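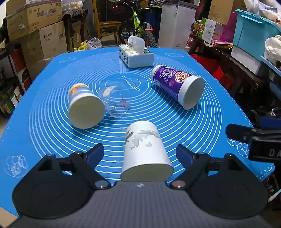 Plorkum, Mar 17, 2018

Figure 3. Silicone baking mat with concentric rings and a centimetre scale along one edge.

4.2 Printed marks on baking mats and their use at home

In the previous section we treated measuring tools which are bought as tools, such as scales, spoons and jugs. We now turn to marks that come together with another article, and which the owner perhaps did not ask for. The most common case in our material is the silicone baking mat (Figure 3). Of the 191 households which answered the questionnaire, 57 had at least one mat with printed marks. Circles were present on the mats of 46 households and a straight scale on the mats of 47, so that most of these owners had both kinds.

The circles are meant as a guide for rolling dough to a wanted size. To use them well, the dough must be put down near the middle and must be turned often, and the baker must be able to see the line outside the edge of the dough. Several respondents in Mernumetti wrote that flour covers the lines before the dough has reached them. Others wrote that they do not look at the number of the ring but only at its shape – the ring helps them to keep the dough round, and the size is judged by holding the tin over it. We find this answer important, as it shows that a mark can be in daily use without any measuring being done.

The straight scale was used in a different way. In Hekska, where long filled pastries are usual, it served for cutting pieces of equal width. The respondents there described laying the roll beside the scale and making small cuts with the back of the knife before cutting fully. In Mernumetti the same scale was hardly used for food. It was mentioned in connection with wrapping paper, with shelf liners and, in one answer, with the length of a child's foot before ordering shoes.

This last group of answers brings us to the question of where the mat is kept.
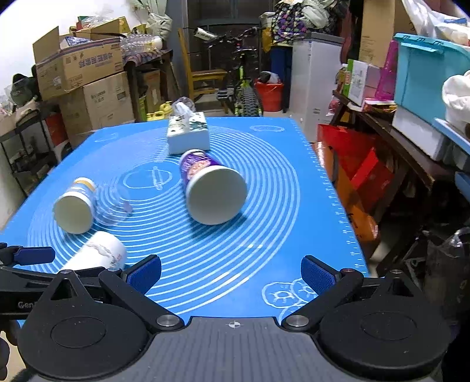 A mat that is rolled up in a drawer is taken out for baking and washed directly after. A mat that stays on the table becomes a part of the table, and things are put on it which have no relation to dough: letters, medicine, school work, the cups from breakfast. Our questionnaire asked only about baking, and therefore we know of this second kind of use only from the free comments. The number of such comments is too small to be compared between the two towns.

Small drawings are also printed on many mats, for example a rolling pin or a bowl. Hájek mats, which are sold in both towns, have none, and a few owners said that they had chosen them for this reason. In general, however, the drawings were described as pleasant or were not noticed.

It should be added that we did not check whether the printed scales are correct. Silicone can be stretched a little by hand, and an error of some millimetres would not disturb a baker, but it could matter for the other uses named above. We return to this point in Section 5, together with the wear of the printed lines after long washing.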